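Sondine season 3 is getting the "return to form" reviews already. I've seen two episodes. I have doubts.
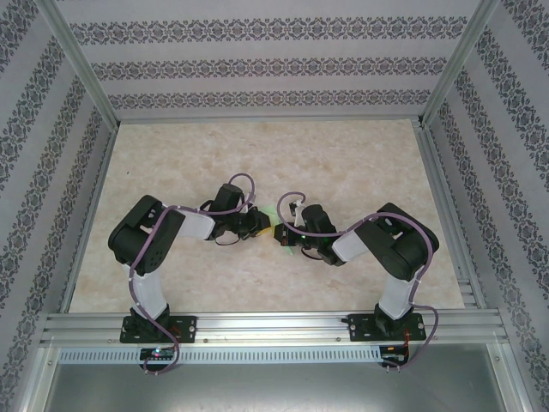 Godov's cameo is eleven seconds long and he's billed second. The big reunion has him and Sugiyama reaching toward each other and never quite touching, like those two grippers, and then we cut to credits. That's a tease, not a guest role.

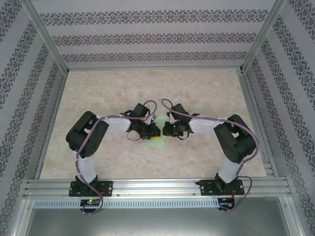

Chie Sasaki replies that the cameo pays off in episode four and I should wait. Maybe – they said that last season too.
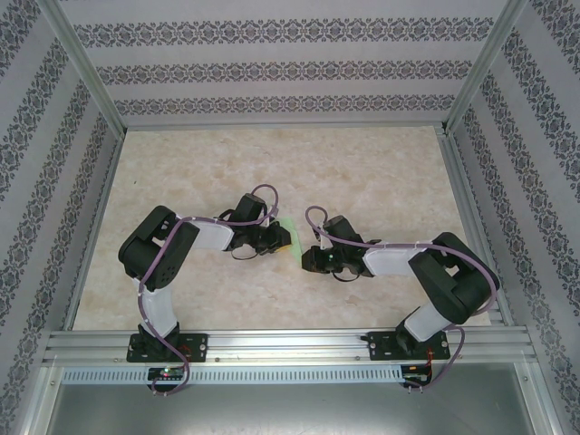 Skusow wrote both episodes, by the way. Same writer as the boat one.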